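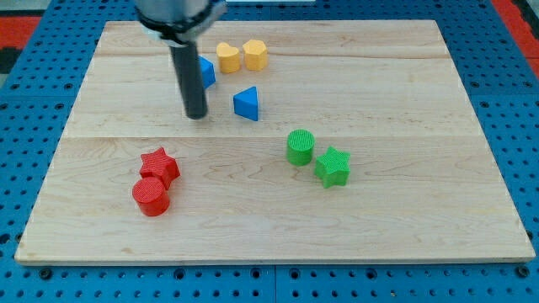 Can the arm be used before the work surface has been leveled?

The arm will power up and jog on an unleveled surface, but it will refuse to run any stored routine until the surface check in steps 7 to 12 has been passed.

4. Setting up the block-pushing station

This section covers mounting the work board, fitting the finger, teaching the surface, and running the first push routine with the Canel bench arm. It assumes that the arm base, controller, and stop button have been installed as described in Section 3. If the arm came from the Birkley service center with the base already bolted down, check the base bolts again after transport.

Revision date: 28/08/2018. Section revised by Ifigeneia Mavromatis, Setiawan Technical Publications.

4.1 Parts needed

Perforated base platform
Work board, wood
Finger, straight, rounded tip
Finger clamp with two screws
Block set, mixed colors and shapes
Hex key, short
Feeler strip, marked 12 on one side and 17 on the other
Calibration card

Blocks are supplied in matching pairs by color. The two blocks of a pair do not always have the same shape. A green cylinder and a green star are a pair for the purposes of the color routines, and so are a yellow heart and a yellow pentagon. The shape routines use a separate table, described in Section 6.

Note: Blocks from earlier kits can be mixed with the current set if the top faces are clean and show no shine. Polished or painted tops reflect the station light and are read as two objects.

4.2 Mounting the work board

CAUTION: Switch the controller off and pull the key before working inside the reach of the arm. The stop button alone does not remove power from the wrist.

1. Clear the platform. Remove any bolt that stands higher than the platform surface in the area where the board will lie. Bolts outside that area can stay.

2. Lay the board on the platform with the grain running left to right as seen from the operator side. Seams in the board should run the same way.

3. Slide the board until its front edge is parallel with a row of holes. Leave at least one full row of holes showing in front of the board. The row is used as a sight line in step 9.

4. Fit the board stops in the holes behind the board and tighten them by hand.

5. Press each corner in turn. If the board rocks, lift it and look for chips or dust underneath. Do not shim the board with paper or tape. Paper compresses under repeated pushing, and the surface check will fail again within a day or two.

6. Wipe the board with a dry cloth. Do not use oil, wax, or spray polish. Knots and darker grain marks are acceptable and do not need to be covered.

Note: The board is a wear part. Replace it when a fingernail catches in a scratch anywhere in the pushing area. Boards can be turned over once. A turned board must be taught again from step 7.

4.3 Fitting the finger

The finger is a plain rod with a rounded tip. It has no moving parts and does not grip. All block movement in this station is done by pushing from the side, with the tip a small distance above the board.

CAUTION: Do not fit a gripper while the push routines are loaded. The routines assume a single contact point and will drive a gripper into the board.

a) Loosen both clamp screws at the lower end of the wrist housing. Two turns each is enough. The screws are held captive and should not come out.

b) Insert the finger until it meets the inner stop. If it stops early, the old alignment pin is probably still in the wrist. Pull it out with pliers.

c) Tighten the screws alternately, a quarter turn at a time, until the short arm of the hex key begins to flex. Overtightening marks the finger and makes it hard to remove.

d) Pull straight down on the finger. It should not move. Then try to twist it. A slight twist under firm hand pressure is normal and has no effect on pushing.

e) Restore power and select TOOL, then FINGER STRAIGHT. The controller will ask for the tool code. The code for the standard finger is 137.

If the wrong tool code is entered, the controller accepts it without a warning. The surface check will then stop with fault 29 on the first touch. Go back to step e and enter the code again. The fault does not harm the arm, but the tip should be looked at before going on.

4.4 Teaching the surface

The arm finds the height of the board by touching it at several points. The person doing this step should stand on the operator side with one hand free for the stop button.

7. Remove all blocks from the board. A block left in place will be taken as part of the surface.

8. Select SETUP, then SURFACE. The arm moves to the waiting position above the board with the finger pointing straight down.

9. Sight along the row of holes in front of the board. The finger should look vertical against it. If it leans, stop here and repeat Section 3.6, wrist zero.

10. Press START. The arm touches the far left corner first and works toward the operator. Keep hands off the platform while it moves - even light pressure at the edge is enough to shift a reading.

11. When the arm returns to the waiting position, read the display. SURFACE OK means the check has passed. SURFACE TILT means that one side is too high. SURFACE SOFT means that the board moved when it was touched. For SOFT, repeat steps 4 and 5.

12. Check the working gap. Select JOG, then GAP. The arm lowers the tip to pushing height. Slide the feeler strip under the tip. The side marked 12 should pass freely, and the side marked 17 should not pass. If both sides pass, lower the gap setting by one and try again. If neither passes, raise it by one.

Note: The gap changes a little as the wrist warms up. At the Nelville training bench the gap check is done twice, once at power-on and once after the first long routine. This is good practice for any station that runs all day.

4.5 Placing the blocks

Place the blocks by hand with the arm in the waiting position and the display showing HOLD. Exact positions are not important. Three rules apply.

Blocks must stand flat on the board, with the textured face up. Triangular blocks may be turned to any angle.

Blocks may touch each other. The routine treats touching blocks of one color as a group and will push between them if it needs to separate them. Touching blocks of different colors are also allowed but take longer to sort out, and the arm may make several short pushes before anything much seems to happen.

Blocks must not overhang the edge of the board. The arm will not push a block back from an overhanging position. It will report BLOCK LOST and wait.

Leave part of the board open. The routine needs free space to move blocks around each other, and a board filled from edge to edge gives it nowhere to go. With the full block set, clustering the blocks toward one side works well.

4.6 First push routine

CAUTION: Tie back long hair and remove loose cuffs, lanyards, and headphones. The arm moves slowly while pushing but moves at full speed between pushes.

1) Select RUN, then PAIRS. The display lists the colors it has found. Compare the list with the board.

2) If a color is missing, look for a shadow from the arm or from an overhead lamp. Move the lamp, not the block, and select SCAN again.

3) Set speed to LOW for the first run. LOW cannot be changed while the routine is running.

4) Press START and hold it until the tone sounds. Release the button. The finger comes down beside the first block and begins to push.

5) Watch the first three pushes. The tip should meet the side of the block low down, and the block should slide without tipping. If a block tips, press HOLD, set it upright, and repeat the gap check in step 12.

6) Let the routine finish. The arm returns to the waiting position and the display shows PAIRS DONE or PAIRS PART. PART means that at least one pair could not be brought together in the time allowed. Press START again to continue from the current layout.

If the finger comes down on top of a block, the arm stops at once and the display shows CONTACT. Do not pull the block out. Press HOLD, jog the wrist up, and then remove the block. Pulling it out sideways can bend the finger enough to spoil the surface check while still looking straight to the eye.

4.7 After use

Send the arm to PARK before switching off. Store the blocks dry and out of direct sun, and brush dust from the top faces with a soft brush. Grooved faces hold dust more than smooth ones and should be brushed along the grooves.

The finger can stay in the wrist overnight. Remove it before moving the arm to another bench. Clean the rounded tip with a damp cloth and inspect it for flat spots under a strong light. A tip with a flat spot should be replaced at the next service, or by October of the current service year, whichever comes first. Replacement fingers are ordered from Birkley by tool code.

Go to Section 5 for layout routines and for saving a starting position.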